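Applied Automation, Unit 6: Judging a Two-Arm Kit Before You Buy
Instructor: Leonie Danzer
Revised 29 January 2025

Reading for this unit: the Frei kit manual, sections 2 and 4, and the Grostmont price sheet in the course folder. Bring both to class.

6.1 What is on offer

Grostmont sells the Frei as a bench kit for schools and small labs. The base package is two arms, two grippers, a controller and one year of the Zulon software. The listed price is $2,791. The table clamps are extra, and so is the second year of Zulon, at $247. Students who left these out of the November cost exercise lost points, so put them in this time.

The price sheet lists a "food handling" add-on for $905. Read the small print. It covers finger covers and a set of practice tasks. It does not make the kit fit for use with food that people will eat, and the manual says so in section 4.

6.2 The skewer task

The practice task we use for review is the skewer. One gripper holds the rod near its blunt end. The other deals with the soft pieces at the pointed end, either putting them on or taking them off. A tray goes under the rod to catch drops.

It looks like a simple job and it tests a lot. The rod is thin, so a small turn at the holding gripper becomes a large move at the tip. The pieces are soft, so the second gripper has to close far enough to hold and stop before it crushes. Both arms work over the same small area, and the software has to keep them from hitting each other. 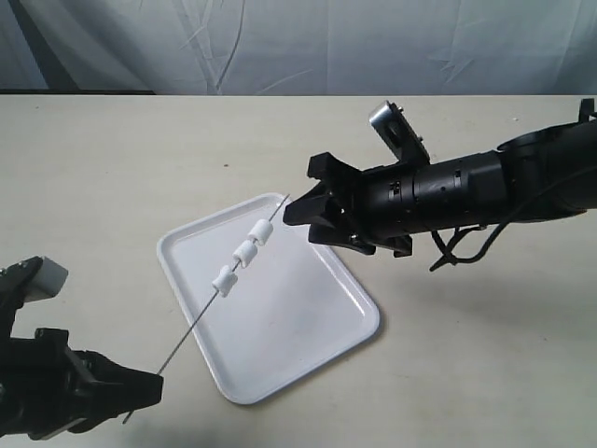

Watch the holding side first. Most failed runs in our lab began there, with the rod slipping a little in the jaws while the other arm pushed. By the third piece the tip was no longer where the program expected it. Zulon does not correct for this in the base version. You either re-teach the tip position between pieces or run the tip check routine, which adds time to each cycle.

Check cable slack next. Move each wrist through its full range by hand, with power off, and look for any loop that could catch on the rod, the tray or the other arm. Tie back what you can and repeat the check.

6.3 Scoring a run

A run is one full skewer. Score it on the lab sheet as follows.

Piece on the rod and not split: 2 points
Piece on the rod but split or flattened: 1 point
Piece dropped: 0
Arms touch each other: stop the run, score 0 for the whole skewer

Last term's groups logged 38 runs on the two Frei kits. The log is in the course folder. Use it for question 2 below, and note that the early runs were done before the finger covers came in. Do not mix the two sets.

6.4 Service

Grostmont repairs are handled through the Kullthorpe depot. A gripper goes back as a whole unit; we are not allowed to open it under the warranty. Ask any seller three things before you sign: who pays shipping, whether a loan unit is sent, and whether the warranty clock stops while the part is away. On the Frei the answers were the buyer, no, and no.

6.5 To hand in

1. Work out the full two-year cost of one kit with the add-on. Leave out the clamps and say that you did.
2. From the run log, compare scores with and without finger covers.
3. Write one page saying whether you would buy this kit for a teaching lab. Name the one fault that matters most to you.

Power off at the controller before you reach between the arms.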